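# Flenano two-arm bench cell

The Flenano is a tabletop cell with two arms on a shared base rail, sold for small electronics work: handling phones and tablets, seating and removing cables, turning units over for inspection, moving them on to the next bench. It fits on an ordinary work table and does not need a cage at the speeds it ships with.

Most of our customers repair or resell used phones. In those shops, one person can spend a whole shift plugging in handsets and unplugging them again. The Flenano takes over that part of the job. The person stays at the bench and does the grading, the paperwork and anything the arms hand back.

## What changes on the floor

Redetti, a phone refurbisher, put its first cell on the intake line in April. The line has 30 staff and takes in 400 handsets on a full day. Before the cell arrived, intake was split between four people who swapped every two hours, mainly to rest their wrists. Two of them now look after the cell and the other two moved to screen repair, which had been short of hands.
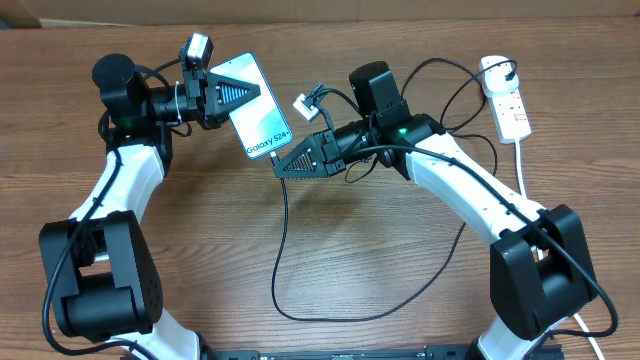 Kathleen Carroll runs the intake line and wrote the shift plan. She kept the two-hour swap, although the work is lighter, and asks that anyone new spend a full week beside the cell before running it alone. Training on our side takes one day. It covers starting and stopping, clearing a dropped unit, changing finger pads and teaching a new phone model by hand.

There are things staff should know before a cell goes in. The job gets quieter, and some people miss the company of a shared bench. Walking away is possible but not advised in the first month, when the arms stop and ask for help more often. Şükran Sönmez, who works the early shift at Redetti, told us she would have liked the stop button on the left. It can now be ordered on either side.

## In the box

- Two arms with grippers and wrist cameras
- Base rail and table fasteners
- Stop button, left or right side (say which when ordering)
- Spare finger pads, two pairs
- Setup guide

The table and power strip are not included. Keep cables clear of the arms' reach - a cable clip kit is sold separately, part 104.

## Ordering

Order the cell as part 186. Struan Skinner handles site visits and will want the table size and a list of the phone models you see most. Service plans are priced per cell and can be added later.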